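Jewelry sorting: the questions I get most
by Loan Tôn
Updated 2024-05-30

Where do you sort everything?
On the bed! I tried the kitchen table once and spent the evening chasing beads across the tile. A flat cotton sheet grabs them just enough, and I can spread out as much as I like.

Do you sort by color or by type?
Type first. Pearls with pearls, bead strands together, bangles last (they take up so much room). Color is for people with more patience than me.

How do you get knots out of a strand?
Slowly, with two blunt needles and a cup of tea. Don't pull. If it's a braided cord, roll the knot between your fingers until it loosens up.

How big is your collection?
Some 294 pieces when I did my big list in December, and that's counting every pair of earrings as one. A lot of it came from my aunt in Judton, who never met a pearl she didn't like.

Do I need a fancy box with drawers?
Nope. I like a plain open box with small round dishes inside, so I can lift out one dish and leave the rest alone.

Pearls, beads and the black box on the bed:
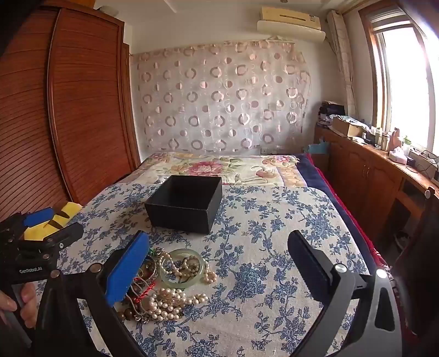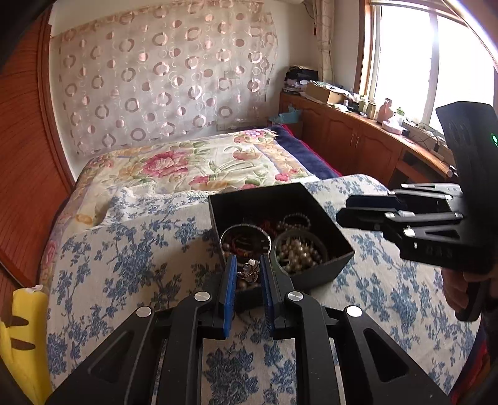
Can pearls touch metal pieces?
I try to keep them apart, because pearls scratch pretty easily. Rings with stones are the worst for that, so mine go in little cloth pouches.

How often do you redo the whole thing?
Twice a year, more if I've been digging for one particular bracelet. Got a question I missed? Leave it in the comments and I'll add it next time I update.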